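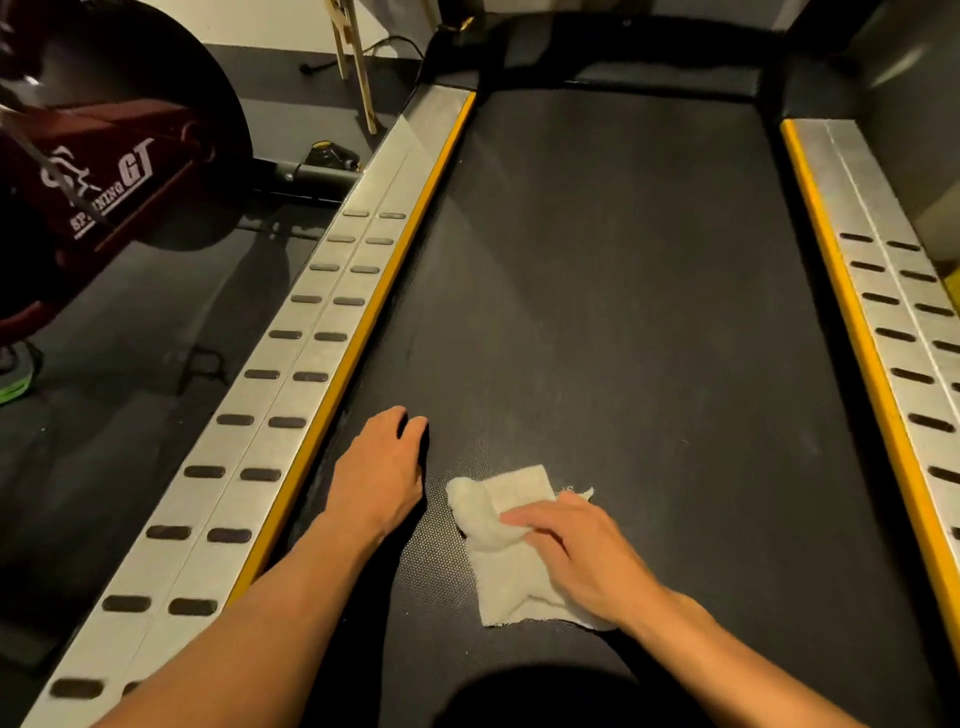 Cleaning the belt on a used treadmill, what do you all use?

skundis_runner
OK so I finally have a treadmill!! Bought it used in May, it has 1,382 miles on the readout and runs great, but the belt was hazy with dust down the middle. Went at it with an old cotton rag and I'm amazed how much nicer it looks already. What's your routine? Plain water? Soap? I want to do this right.

83 likes

Hilde Kuipers
Congrats, you're going to love having it at home! Unplug it first, always. Then a rag barely damp with plain water, wiped front to back, and a dry one after. I do mine every Monday before breakfast and it takes less time than the coffee.

prarnasard
Every Monday seems like a lot. I wipe mine when I can see dust and it's been fine for years. And I'd skip the water completely, a dry cloth picks up plenty.

Hilde Kuipers
Dry is fine for loose dust, but it doesn't do a thing for sweat drips. I've got two dogs and a garage door that's always open, so maybe I'm a special case (the hair!!).

oh_gonthorpe
Team damp here, but please use microfiber. Old cotton rags shed threads and you end up picking them out from under the belt edge.

skundis_runner
Ha, mine is fraying a bit, fair point. Round two though:
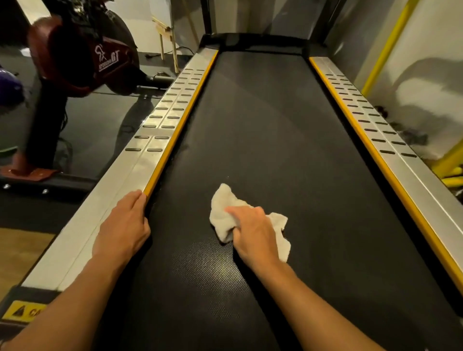
Left hand on the rail, right hand on rag duty.

oh_gonthorpe
Love those yellow strips along the belt! Don't forget the grip ovals on the side rails, grit loves to sit in there. Old toothbrush, two minutes, so satisfying.

prarnasard
Toothbrush is a great tip, stealing that. Still not buying the microfiber thing, I've used T-shirts forever.

skundis_runner
Doing the rails tonight! Does anyone lube under the belt at the same time? The seller told me every 500 miles and had no idea when it was last done.

Hilde Kuipers
Check your manual, they're all different. Mine says silicone only, and I do it right after a cleaning so I'm not dragging dirt in with it. Let the belt dry first.

prarnasard
On that one we agree. No household oil, please. My brother-in-law tried it and had to buy a new belt.

skundis_runner
Found the manual online, reading it now. Thank you all, I'm weirdly excited about this!

12 replies | Share | 4 shares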